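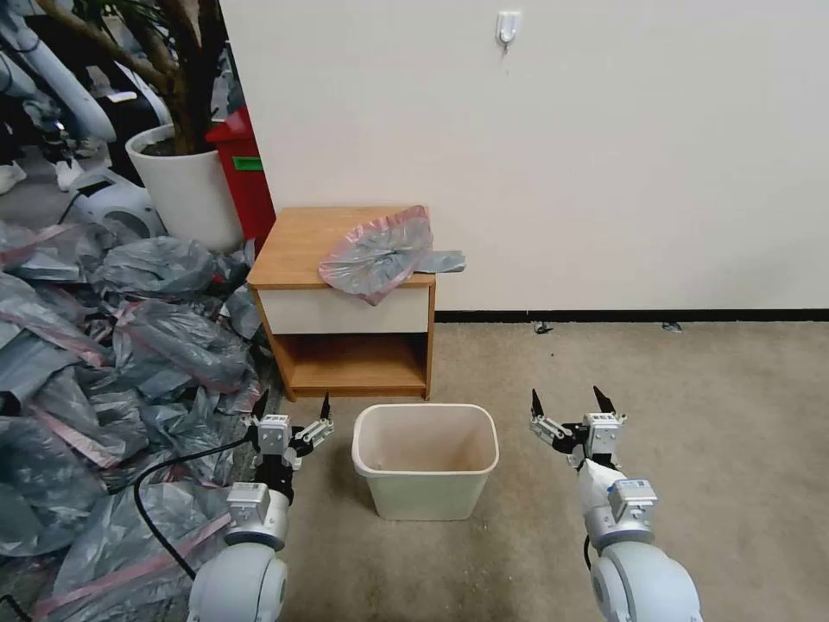
Head cam, bag station, both grippers open, one either side of the basket.

From: Elsa Pelkonen
To: cell-upkeep list
Subject: Re: left gripper not closing all the way on thin film

Quick one before I lose the bench again. Picture on top is the bag cell as it stands, so you can see which cable I mean. Answers under your bits.

> We're getting the same thing at Sorstead. The left fingers stop
> short on thin film, right side is fine. Swapped the fingertips, no
> change. Is it the linkage or the zero? And where do you run your
> cable on the left arm, ours keeps snagging.

Zero, in our case. Linkage was ok, no play in it that I could feel. What I did:

Arms parked, power off at the wall. Two screws out of the actuator cover, slide it back, don't pull – the connector behind it is short. Close the fingers by hand till the tips touch. Power on, run the Jimer zero routine for that side ONLY. If you run it for both it overwrites the good one, guess how I know. Then open and close 14 times with nothing in the fingers and read the offset. Ours settled at 7 counts, was up at 300 before. Anything under the limit in the Cabrera sheet is fine.

Save to the controller after. It does not save by itself, and the next restart puts the old number back. Lost a morning to that in July.

On the tips: keep the old ones if they're not chewed up. Wipe them with a dry cloth, no solvent, it makes the black stuff go slick and then you get a diffrent problem.

> Does the bag film matter? We use clear.

A bit. Ours is the gray see-through kind with the pinkish red edges, very thin, sticks to itself. Clear ones might be stiffer, no idea. Try the zero first, then worry about film. The heap of bags can stay on the floor by the nightstand, doesn't affect the zero, but keep it off the cable.

Which brings me to cable. Left one loops out to the side and lies across the bags, see picture. I don't love it. It catches when the arm comes back low. Right one runs down the inner side of the arm and gives no trouble, so the plan is to route the left to match – one clip at the wrist, one by the big joint, enough slack between that the wrist can turn all the way. Clips are on order from Nillico. Untill they come, tape, but not over the joint.

Also check the basket position after you touch anything. It's light and it walks when the fingers bump the rim. I put mine back between the two arms by eye and that's been good enough for the bag task. If somebody has a proper jig for it, please send the drawing.

Still open: why the left side drifted at all. Could be the connector. Going to log the offset at the start of every shift and post it here. If Sorstead can do the same on theirs we can compare.

Have to run, arms are booked at 2.

Elsa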